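## 4. Bagging at the Packing Bench

Of the tasks moved to the two-arm cells at the Lalemton site, bagging loose produce changed the packers' work the most. Before the change, one packer opened a bag, filled it and set it aside in one unbroken motion. In the cell, opening and filling are separate operations, and both arms are committed to the bag until its mouth is wide enough to load. Figure 1 gives the layout with a basket and two fruits under the grippers.
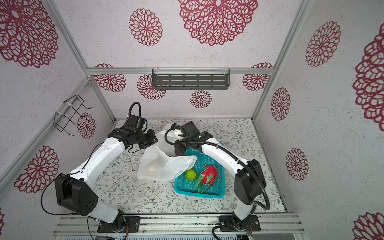
*Berden Working Group on Packing Automation, Lalemton site study*

The packers' role moved from handling to supervision. Each packer now watches 2 cells and steps in when a bag slips, folds shut or is gripped through both layers. Over the study period the site log recorded 1,486 bagging cycles, of which 106 ended with a packer's intervention. The log does not separate short interventions from long ones, so these counts say little about workload. Interviews were used to fill the gap.

Packers described the new work as lighter on the hands and harder on attention. Under manual packing, the pace was set by the packer, and short pauses fell naturally between bags. In the cell the pauses are longer but cannot be predicted, and several packers reported that they did not feel free to look away. Supervisors at the Heitmann site, which kept manual benches for the same product lines, reported no comparable complaint.

A second change concerns skill. Experienced packers open thin film by touch, rubbing the layers apart before they look for the mouth. That knowledge had no place in the original cell procedure, which treated the bag as a standard part. The procedure was revised in July after packers pointed out that film from a new roll clings more than film that has been handled. The revised version lets them set the bag stock aside and loosen it before loading the cell. Management at Lalemton counted this step as preparation time — the packers regarded it as the main skilled part of the job.

Small items remain difficult. Once inside the bag, an item can rest in a crease where the film closes around it on both sides, and the wrist camera then returns large areas of nearly uniform white (Figure 2). The Drikident scheduling software assigns every cycle the same duration, whatever the item, and so such cases appear in its reports as operator delay. Packers objected to this label in all interview rounds. We return to the question of attribution in Section 5.
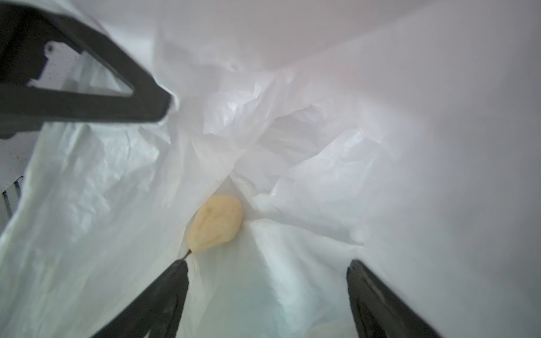 **Figure 2.** Wrist camera view into a bag, with a small pale yellow item in a fold of the film.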